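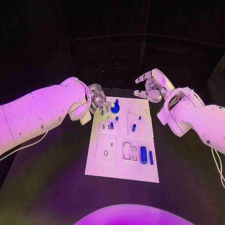
Janjua Hall – Opening-Up Safety Checklist, with Comments

Inspected in May by Yasir Jatoi, with Sohail Virk on the ladder. Walk-round started at 8.15 am, before the dance class came in.

Marks used: OK = fine as found. FIX = needs doing, with a name against it. WATCH = fine for now, look again next time.

Hello all! This is the first full check since the new kitchen floor went down and I have to say the old place is in very good shape. Please do read the comments as well as the marks, as that's where most of the useful stuff is.

OUTSIDE AND ENTRANCE

1. Path clear, no loose slabs – WATCH
The slab nearest the gate rocks if you step on its left corner. Sohail has packed it with sharp sand and it's much better, but I'd like to see how it does after some proper rain.

2. Handrail firm on both sides – OK
Solid as anything. Lovely job on the repainting too.

3. Outside lamp and sensor – OK
Comes on as you reach the second step. We covered the sensor with a glove to test it in daylight, which works a treat.

4. Door mat flat and not curling – FIX (Yasir)
One corner has started to lift. I've turned it round so the bad corner is behind the door, and I've asked Piltine for a price on a heavier one with a rubber edge.

FIRE SAFETY

5. Fire exits unlocked, clear and easy to open – OK
Both push bars move freely. The side exit used to need a good shove with the hip, and now my niece can open it with one hand! Sohail planed the bottom edge over Easter. Thank you, Sohail.

6. Outside of fire exits clear – FIX (Sohail)
Somebody's wheelie bin was parked right across the rear exit. We moved it. Could we paint a yellow box on the ground there? I think it would do the job far better than another notice.

7. Alarm test – OK
Tested from the call point by the stage, heard clearly in the toilets, kitchen and store. Panel reset first time. Entered in the log book on page 70.

8. Extinguishers in place, pins in, gauges in the green – OK
All present. The one by the kitchen door had a coat hung over it, so please use the pegs.

9. Emergency lights – WATCH
All came on when we turned the key and all stayed on for the test. The one over the stage steps is dimmer than the rest. Gondura fitted it and they say the battery is near the end of its life, so it's on their list for the next service visit.

10. Capacity notice displayed – OK
136 seated at tables, and the sign by the main door says so in nice big figures. If you are booking rows of chairs with no tables, ask me first, as the layout has to leave the gangways open.

MAIN HALL

11. Floor clean, dry and free of splinters – OK
I went over the whole thing in my socks. Not a snag anywhere! The sanding was worth every penny.

12. Chairs stacked no more than six high – FIX (all users)
Two stacks were well over. They look steady until someone small leans on one. Six, please, and with the backs to the wall.

13. Folding tables, legs locking properly – WATCH
Nearly all good. The table with green tape on its leg has a stiff catch. It does lock, but you need to hear the click. If you don't hear it, leave that table folded.

14. Stage steps and edge strip – OK
White strip is bright and firmly down. Steps don't wobble.

15. Curtains clear of heaters – OK
Tied back on both sides. The new cord hooks are brilliant.

KITCHEN

16. First aid box – FIX (Yasir)
Low on plasters and the burn gel has passed its date. Replacements ordered. The eye wash is fine.

17. Hot water urn – OK
Lid sits properly, tap doesn't drip, lead is sound. Descaled last month and it boils noticeably faster.

18. Fridge temperature – OK
Reading 2 degrees when we opened it, so nice and cold. I've turned the dial down a touch so the milk doesn't freeze at the back.

19. Fire blanket – OK
On its hook, tapes hanging down where you can grab them.

20. New floor – OK
Wumenia laid it and I tried it wet with a mop bucket and my oldest trainers. Very good grip. Please don't use polish on it, just warm water and a little washing-up liquid.

TOILETS AND STORE

21. Emergency cord in the accessible toilet – OK
Reaches nearly to the floor, as it should. Somebody keeps tying it up in a bow. Please leave it hanging.

22. Hot tap temperature – OK
Comfortable after running for a minute.

23. Store shelves, heavy things low down – FIX (Sohail)
The box of spare crockery had crept back up to the top shelf. We brought it down between us and it weighs a ton. Sohail will put labels on the shelf fronts.

24. Stepladder – OK
Feet, treads and hinges all sound. Tag number 373 is still readable.

MONEY AND NEXT STEPS

The mat, first aid bits and a tin of yellow paint can all come out of the repairs pot. The emergency light is covered by the service contract.

Next check will be a shorter one, covering only the FIX and WATCH items. Anyone who fancies coming round with us is very welcome – it takes less than an hour and there's tea afterwards. If you spot something in the meantime, write it in the red book by the kitchen hatch with your name and the time.

Signed: Yasir Jatoi, Sohail Virk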